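Waiting Times and Seating at the Gough Street Public Library: A Student Project Report

Submitted by Abena Tetteh, Department of Social Studies, Urmont College

Last updated: December

1. Purpose of the study

The Gough Street branch is the only public library within walking distance of the Urmont campus. Students, retired residents and parents with small children use the same reading room, and complaints about the lack of seats have been recorded at the front desk for several years. The present project was undertaken to establish when the reading room is full, who is affected, and whether a change in the arrangement of the furniture would ease the problem without any cost to the branch.

2. Method

Visitors were invited to fill in a short paper form on leaving the building. A total of 412 completed forms were collected over 13 opening days. The form asked for the time of arrival, the reason for the visit, whether a seat was found at once, and, where it was not, how long the visitor had waited. Children under the age of 12 were not asked to take part, but accompanying adults could answer on their behalf.

Seat use was also recorded by hand at the start of every hour. Bags and coats left on chairs were treated as occupied seats, as other visitors did not generally feel free to move them.

3. Findings

The reading room was full on most afternoons between 3 and 5 p.m. Visitors who arrived in that period reported waits of up to 40 minutes, and many left without sitting down. Mornings were quiet, and the room was seldom more than half full before noon.

The shortage was not evenly spread. The long tables by the windows filled first and were used mainly by students working alone. The group tables near the children's shelves were often held by one or two persons, although each seats six. Several parents wrote that they had stopped bringing their children after school for this reason.

A smaller number of forms raised the matter of noise. Opinion was divided. Older visitors asked for a silent area, while parents felt that the existing rules were already too strict for a shared room.

4. Recommendations

It is recommended that two of the group tables be reserved for families from 3 p.m. until closing, and that the window tables be marked for individual study. It is further recommended that visitors be asked to clear their places when leaving the room for more than 15 minutes. A trial of one school term would be sufficient to judge the effect.

5. Limits of the study

The forms were available in English only, and visitors who left quickly after finding no seat may not have stopped to complete one. The true number of persons turned away is therefore likely to be higher than the forms suggest. No data were gathered during the school vacation.

Shares: 7 | Comments: 1
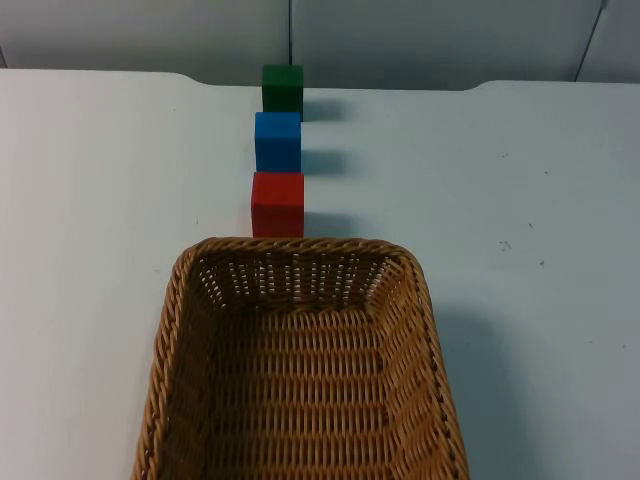

Fiifi Abubakari
I would support the family tables, but a full term is a long trial if the rule about clearing places is not enforced. Could the hourly seat records be added to the report? The afternoon figures would be useful to the branch when it next reviews its opening hours.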